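# Keys and Furniture: The Weltau Building Handover

*Gallery page prepared for the Plasent Residential Services website, 2019-08-28*

The Weltau building returned to the care of Plasent Residential Services in June, at the end of a lease held for 19 years by the Gosling School of Languages. The handover covered the residential floors, the teaching rooms and the garden store. Under the terms of the lease, all keys and all portable furniture were to be returned to the owner, checked against the original schedule and either put back into service or released for disposal.

This page presents a small selection from the record of that work. The full schedule runs to 457 entries and may be consulted at the Plasent office by appointment. Former tenants and staff of the school are welcome to request copies of the pages that concern their rooms.

## Keys

Keys were received in the condition in which tenants had carried them. Many were still on personal rings, and no attempt was made to separate them until each bunch had been recorded as a unit. The practice follows the advice of Bradley Naylor, who supervised the handover: a key removed from its ring before it is recorded loses the best evidence of the door it belongs to.

*Two bunches on the blue-gray table. The one at the left is on a large silver split ring with a smaller ring hooked to it; the smaller bunch at the right includes a brass-toned key beside a shorter silver one.*

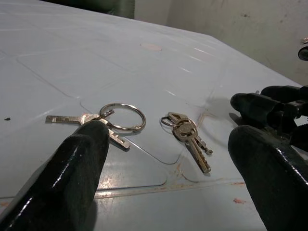 Each bunch was given a paper tag bearing the room number, the date of return and the initials of the person receiving it. Where the room number was in doubt, the tag was left blank and the bunch was set aside for trial at the doors. Of the rooms on the upper floors, 101 was the most difficult to settle. Its lock had been changed twice during the lease, and the schedule listed only the first of the three keys that had been issued for it.

Duplicate keys are kept in the office cabinet for a period of one year. Keys to locks that no longer exist are released to a metal recycler at the end of the same period. Any former tenant who still holds a key to the building is asked to return it by mail or in person. No charge is made for late returns.

## Tables, Racks and Stands

The second part of the work concerned furniture that could be carried by one or two people. Fixed shelving and kitchen fittings were surveyed separately and do not appear on this page.

Most of the folding and portable pieces were supplied by Bernametti in the early years of the lease, and a number have since been repaired or repainted - in several cases more than once. Each piece was examined for the soundness of its joints, the condition of its feet and the state of its finish. Straps, ties and cords found on a piece were left in place until the entry had been completed, as they were sometimes listed in the schedule as part of the item.

Pieces that stood firmly on a level floor were passed for further use. Pieces that rocked were referred to the workshop, where 10 were repaired by the end of the month. The remainder await a decision.
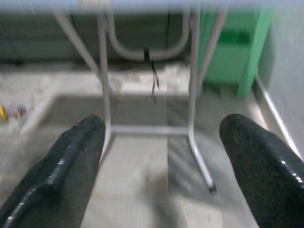 *Pale gray tubular stand, with a crossbar near the floor and a thin black cable or strap hanging from the U-shaped tube.*

## Further Information

Requests for copies of the schedule should be made in writing to the Plasent office and should state the room or rooms concerned. Please allow two weeks for a reply. Furniture released for disposal is offered first to former tenants of the Weltau building, then to the residents of neighboring properties. Items must be collected in person, and the office is unable to arrange delivery.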